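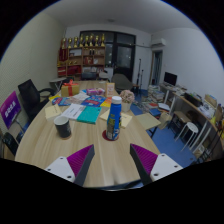

Charito Espiritu asked last week whether a household that stores water really needs to label it, given that everyone at home knows what is in the container. The short answer is yes, and the reasons take up most of these notes.

Courses > Household Water > Week 7 handout

Storing drinking water at home

Last week covered rainwater tanks. This week deals with small containers kept indoors for outages and boil-water notices.

Labels. Write the contents and the filling date on every container. In the Tidby survey, 596 households kept stored water and 111 could not say when it had been filled. Visitors, children and people woken at night do not know what you know.

Containers. Use food-grade plastic, glass or stainless steel with a cap that closes fully. Do not reuse anything that has held cleaning products, fuel or garden chemicals. Milk and juice containers are a poor choice — residue stays in the plastic and feeds bacteria.
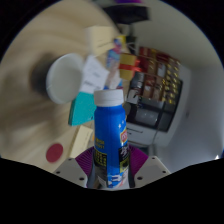

Fig. 1. Plastic bottle with a ribbed screw cap.

Cleaning. Wash with hot water and dish soap, rinse, then sanitise and rinse again. Caps are washed separately. Jean Paterson will demonstrate this in the Dinden lab.

Placement. Keep containers out of direct sun and away from paint, petrol and pesticides. A low cupboard is better than a high shelf. The Skundell case study (reader, chapter 7) describes a shelf that gave way under 100 litres.

Rotation. Replace home-filled water every six months. Households that fill in February can refill in August. Old water is fine for the garden.

For the tutorial: read the Galang outage report and bring a one-page storage plan for your own household. Renters should note where a plan depends on the landlord.

Last updated: Monday, September 2, 2024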